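I write health news for a small weekly in Plonard, and new writers often ask me how I cover a visit by health inspectors. This page is my method. It is made for a short report, 300 to 400 words, when a team comes to look at a place where people may have become sick. I use the visit to the Caron market as my case, so you can see the steps with a real text.

You need a notebook, a phone with a full battery, and the number of one person at the health office who will pick up.

## Before the visit

Ask the health office for the mandate of the team. The mandate is the paper that says what the team is allowed to look at. At Caron the inspectors could take water samples and speak with the sellers, but they could not close the market. Two other papers wrote that closing was possible that morning, and they had to correct it.

Write down the exact name of the illness as the office uses it. If the office says "stomach illness, cause unknown," you write the same. Do not put a name of a bacteria because a seller told it to you.

Then find out how many cases there are, and ask what kind of cases. There are at least three kinds and they are often mixed:

- confirmed, when a laboratory has found the cause in the person
- probable, when the signs fit and the person was at the place
- reported, when somebody called or went to a doctor

For Caron the office gave me 147 reported cases. Only 9 were confirmed. If I had written "147 people infected," it would be wrong, and readers would be afraid of a thing that we did not know yet. 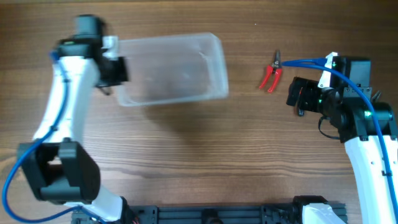
## During the visit

Come early. Stand where you can see the entrance and stay behind the line if there is a line. Inspectors usually do not speak to press at the place, so most of your material will be what you see and hear.

Note these things with the time beside them:

1. When the team arrives and when it leaves.
2. How many people are in the team, and from which office they come.
3. Which parts they enter. Write the name on the building or the number of the hall.
4. What they carry in and what they carry out.
5. Which people refuse to speak, and what words they use for refusing.

Number 5 looks not important but I use it in almost each report. "The market manager declined to answer" is a fact. "The market manager was hiding something" is my opinion, and it must stay in the notebook.

Talk to the sellers after the team is gone. Before that they are nervous and they give short answers. I ask first how long they have worked there, then what they sold in the last week, and only at the end I ask about the sickness. Ask also if you can use their name, and write the answer next to the quote. At Caron one fish seller said no to her name, so she is "a seller in hall 4" in the text.

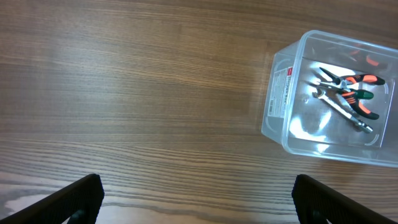
*A brown wooden tabletop.*

## Writing the first paragraph

The first paragraph must tell who visited, what place, when, and why the reader should care. Do not start with the weather. I know that it is a pleasure to write about the fog over the stalls, but the person who bought fish there wants to know if he should call a doctor.

Keep the reason in careful words. Inspectors visit a place to look for a source. This does not mean that the source is there. Good verbs are "visited," "inspected," "took samples from." Verbs that cause trouble are "raided," "uncovered," "traced to." You can use the last one only if the office says it, and then you put the office in the sentence.

A dateline goes before the first word. It has the place in capital letters, and after it the date or the month, as your paper prefers. Our paper is weekly and we put only the month. The place is where the reporter was standing, so if you did the work by telephone from home, you do not use the name of the market town.

The opening of my report follows, as it was printed. 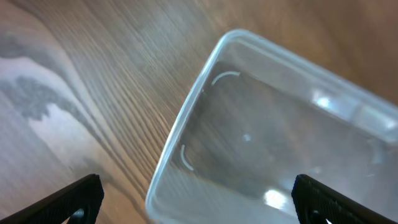 PLONARD, September — Inspectors from the district health office visited the Caron market on Monday and took water samples from hall 4, after 147 people reported a stomach illness. Laboratory tests have confirmed the cause in 9 of them, the office said. It has not said where the illness began.

The market, which receives 2000 visitors on a busy day, remained open. The team arrived at 7:40 in the morning and left before noon without speaking to reporters.

"We are looking at the market because many patients had shopped there, but they had also been in other places," said Solange Gagnon, who leads the inspection for the district. She expects results from the water samples within the week.

You can see that the three numbers each have an owner. The cases are from the office, the confirmed cases are from the laboratory by way of the office, and the number of visitors I took from the yearly report of the market. I did not write this last source in the text. My editor asked for it later by phone, and it was good that I had it in the notebook.

## Checking before you send

Read the report aloud one time. Then take a pen and underline each number, each name and each word in quotation marks. Go back to the notebook for every line you have drawn. In this report I found one mistake: I had written that the team came from Dinard, but only the laboratory is in Dinard.

Check the headline also, even if another person writes it. The headline for this one came back as "Market Sickness Spreads," and nothing in my text said that it spreads. We changed it to "Inspectors Take Samples at Caron Market."

If the office changes its numbers after you print, make a new short text with the old number and the new one together. We had to do this for the Arero school kitchen in spring, and readers wrote that they understood it better this way.
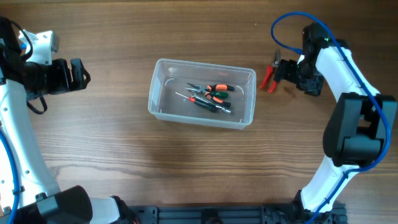 **Can I publish the number of cases if only one source gave it to me?**

It depends on the source. The health office alone is enough, when you name it. With a doctor, a seller or a parent, find a second person who knows it directly, or wait for the office.

## Words to keep separate

*Outbreak* is more cases than normal in one place and time. Use it when the health office uses it.

*Source* is where the illness started. *Site* is only a place that is being inspected.

*Negative sample* means that nothing was found in that sample. It does not say that the whole market is clean.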